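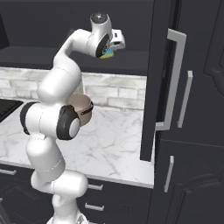 Grelstead, November
By Iwona Kubiak
Print this page | E-mail this page

4.1 Purchase planning from simulated kitchens

The Gerurness facility holds funds for 2 arms, and the order has to be placed before any hardware trials. We therefore ranked candidate arms in a rendered kitchen. Each candidate received 1000 episodes, split between counter and shelf targets, and a reach score was computed per episode. Mounting position was fixed for each candidate, so the cost of a mobile base could be priced separately.

Figure 3. Simulated kitchen, arm near the pot on the counter. 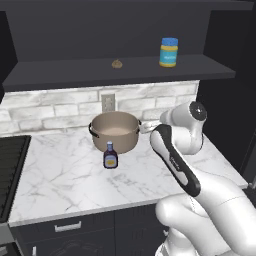 4.2 Wrist camera and gripper options

Declercq and Vundirov quote the wrist camera as a separate line. We budgeted it for both arms. Lids are the limiting case for finger opening, as a wide lid leaves little clearance on either side 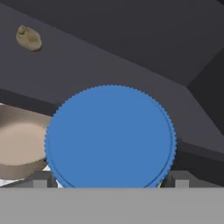 and the standard fingers were kept only where the clearance margin held in 700 episodes or more. Spare finger sets are charged to consumables. Delivery is quoted at 60 days from order, which sets the latest date for closing the comparison.

Print this page | E-mail this page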